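Does a Magnet Really Kill a Computer? And Other Things Grown-Ups Say

by Kwadwo Akpalu

Somebody has probably told you to keep magnets away from the computer. Maybe it was a teacher. Maybe it was your uncle, and he said it very firmly, the way uncles do. Did you ask him how he knew?

I like to ask. Most people heard it from another person, who heard it from another person, and by the time it gets to you it sounds like a law of nature. Some of these sayings are true. Some used to be true and went stale. Some were never true at all. I have picked four to poke at.

SAYING ONE: "A magnet will wipe out everything."

This one used to be pretty good advice. Years ago people saved their work on floppy disks, thin bendy circles inside a plastic square. The circle was coated with a magnetic powder, and the computer stored your homework as a pattern in that powder. A strong magnet held close could scramble the pattern. Goodbye, homework.

A lot of computers now keep their files on chips that don't store things with magnetism. A fridge magnet shaped like a pineapple won't bother those. Some computers still have a hard drive with spinning magnetic disks inside, but a weak little fridge magnet on the outside is very unlikely to hurt it. Big, powerful magnets are a different story, and they can pinch your fingers badly too, so leave those alone.

My verdict: stale. It was true about floppies.

SAYING TWO: "The computer is that big box, and the box is the brain."

I don't trust this one. When people say "brain," they usually mean the processor, the part that follows instructions one after another, very fast. It is much smaller than the box. You could hide one in your hand. 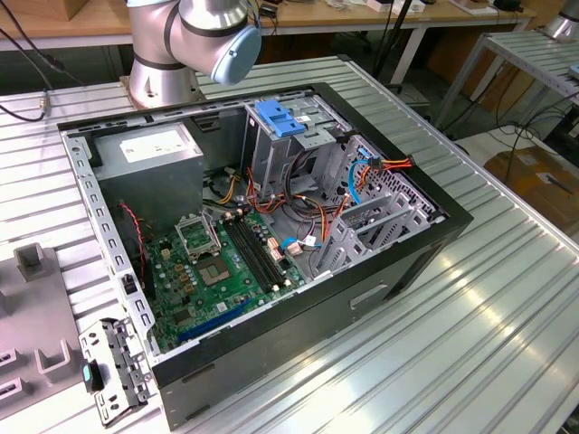
A brain is a strange thing to compare it to anyway. Your brain grew by itself. It changes when you learn to ride a bike, and it can be bored. A processor does sums and follows steps somebody wrote down. It also can't do much alone. The big green board in the photo is called the motherboard, and the square near the middle of it is the socket, the seat where a processor goes. That seat is empty. So there you have the whole box, with its metal walls and its gray power supply, and no "brain" in it. Would you still call it a computer? I would, but I'd call it one that isn't ready to do anything. You may disagree, and I'd like to hear why.

My verdict: half true at best.

SAYING THREE: "Computers never make mistakes."

Hmm. Who says so? Usually somebody standing next to a computer that has just told you your library book is 189 days late when you borrowed it last week.

A computer is very good at doing exactly what its instructions say. If the instructions are wrong, it will do the wrong thing quickly and without blushing. Suppose I write a program to add up the players on 40 soccer teams, and I forget the goalkeepers. It will forget the goalkeepers 40 times. People call this kind of mistake a bug.

Parts can go wrong too. Things get too hot, or wear out, or somebody spills juice. It doesn't happen much, but "never" is a big word, and I get suspicious whenever I hear it.

My verdict: false.

SAYING FOUR: "Turn it off and on again and it will be fixed."

I wanted this one to be nonsense. It sounds like giving up! But it often works. While a computer is running, it keeps its unfinished jobs in a part called memory. Sometimes those jobs get into a tangle, with one waiting for another that is waiting for the first. Switching off clears the memory, and everything starts fresh.

It won't mend a broken part, though. If the screen is cracked, you can turn it off and on 1000 times and you will still have a cracked screen. And anything you hadn't saved may be gone.

My verdict: true quite a lot of the time, which annoys me a little.

TRY IT YOURSELF

Ask 5 people to tell you one thing you should never do with a computer. Write down what they say. Then ask each of them, politely, "How do you know?" Put a star next to the answers where somebody had tried it or looked it up.

Then do the same to me. I said a fridge magnet won't bother a chip — find a book or a teacher who can tell you whether I got that right. (Please don't test it on the family computer.)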